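Wood for Small Things
Handout 4: Edge-glued boards and painted shapes
Punosero Workshop, evening course. Revised 11th March.

Read this before you come in. The last group didn't, and we lost most of an hour to a discussion of whether glue is cheating.

Where we are

By now you have cut your strips and planed their edges, and some of you have planed them so thoroughly that they have become rulers. Keep those. They can go into the practice panel, where the only requirement is that they used to be a tree.

This session covers the display board and the shapes that go on it. The board is plain on purpose. The shapes get all the color, and a board that competes with them looks like a tablecloth.

The board

Maple, in strips, glued edge to edge. Pale maple is dull in the rack and much better once it has been scraped, when the wavy figure starts to show. Lay the strips out dry and shuffle them until the tones look accidental. Putting all the creamy ones on one side gives you a board with a tan line.

Mark a big triangle across the face in pencil before you pick up the glue. Everyone believes they will remember the order. The triangle remembers the order.

Glue on one edge only, thin and even. Clamp from both sides of the panel, alternating, and stop tightening when you see a bead along the joint. More pressure doesn't make a stronger joint. It makes a curved board and a puddle. Leave it overnight and go home.

Scrape off the dried glue, then sand with the grain, finishing at 400. The Grerard catalog will sell you paper up to 3000, and if you own a yacht you may find a use for it. Tilt the board under a lamp before you call it done. Scratches that run across the grain hide from overhead light and come out the moment somebody visits.

The shapes

Cylinders are easy: saw a length of dowel square and ease the edges. Hexagons need the saw set to 30 degrees off square and a stop block. Stars are where the course separates into people who mark out carefully and people who end up with a flower.

For the star, glue the paper template to the end of the blank, cut the inside corners first, and clean up the ridges with a file. Don't round them. The ridges are what the eye picks out down the side of a star, and also what the fingers find.

Paint

Two thin coats over primer. We use the Oddsson milk paint in red, green and yellow, because the shop has had a shelf of it since 1987 or thereabouts by the look of the labels. The yellow dries to mustard however you stir it. End grain drinks paint, so seal the tops first or they will come out darker than the sides. Let the shapes cure for a few days before setting them on bare maple, unless you want red rings.

Setting out

Avoid rows. Let a couple of shapes touch and give one of them a corner to itself.

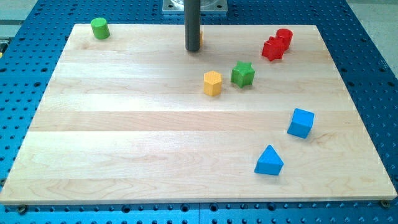
Flullell wrote on the back of the January handout that all this fuss over the tops is wasted, because children turn every block upside down within a minute and whichever end you sanded badly becomes the top. Fair point, and it has been added to the marking scheme: both ends now count.

For next time

Bring your panel out of its clamps, one finished cylinder and one attempt at a star. Read page 26 of the course book on finishing oils, including the paragraph on oily rags, which should be spread flat outdoors to dry and never left in a heap. Aprons are on the hooks by the door. The one with the glue handprint is still available.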